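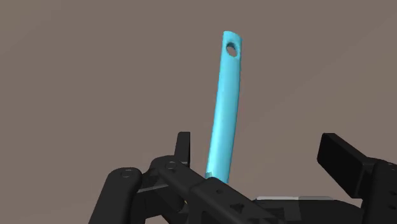
Wrist view in the sim, blue rod with the hanging hole, fingers still wide.

Galus gripper model vs. the Sayce one, quick review

Short version: bought the Galus, keeping the Galus, would not have paid full price. Longer version follows, typed between runs so excuse the mess.

Setup. Everything in simulation, no hardware yet. Same arm model for both (Bisarness, the small one), same wrist camera position, same controller. Task is dumb on purpose. Find the rod, close on it, lift, hold for 12 seconds, put it down. Rod start position gets shuffled a little every episode. 3,744 episodes per gripper, left it going overnight.

Getting it loaded: easy. Files imported first try, joints named sensibly, limits already filled in. The Sayce took me most of an evening because two of the link masses were zero and the whole hand flew off into space when I hit play. Fixed by hand. No mention of it in their docs.

Looks. Galus is nicely modeled. You get the pivot pins, the bracket with its little recesses, proper beveled pads. Doesn't help the grasp one bit but it matters if you train from camera images, wich I do. The Sayce is basically boxes.

Opening is generous. With the rod sitting left of center like in the shot there is still a good gap over to the right pad, and that's where I lost a lot of early episodes. One finger gets there first, shoves the rod, rod tips. Fix was boring: center the wrist before closing and drop the closing speed to 40 percent of the default. After that the misses were mostly slips on the lift.

Slips. Default pad friction is too low imo. Bumped it up, fewer drops. But then the rod sticks to one pad on release sometimes, hangs there a moment, then falls over. Didn't find a value I was totally happy with. Sayce releases cleaner, I'll give it that.

Camera. Big complaint. From the wrist the gripper eats most of the bottom third of the view and the bracket covers part of the base of the rod. So your policy can't see the bit it's about to grab. Moving the camera up helped some, tilting it helped more. Worth trying both before you start a long run, I didnt and had to redo one. Plain brown background is my choice btw, swap in something busier before you trust any numbers.

Speed. Runs heavier than the Sayce, all those linkage joints. I lost 30 percent of my step rate going from one to the other on the same machine. There's a simplified collision version in the download, use that. Gets most of it back and I saw no difference in grasps.

Controller: plain position control worked ok. Force control on the Galus chattered at contact until I turned the gain way down.

Support: asked Arnelcombe (they sell it) about the friction values in April, got a reply the next morning with a patched file. Good. Patched file had the left and right fingers swapped. Less good.

Pros: clean import, wide opening, looks right on camera, quick replies
Cons: blocks its own view, slow with full collision, sticky release, price

4 out of 5. Get the Sayce if you only care about speed and don't use images. Will update when I've tried thinner rods.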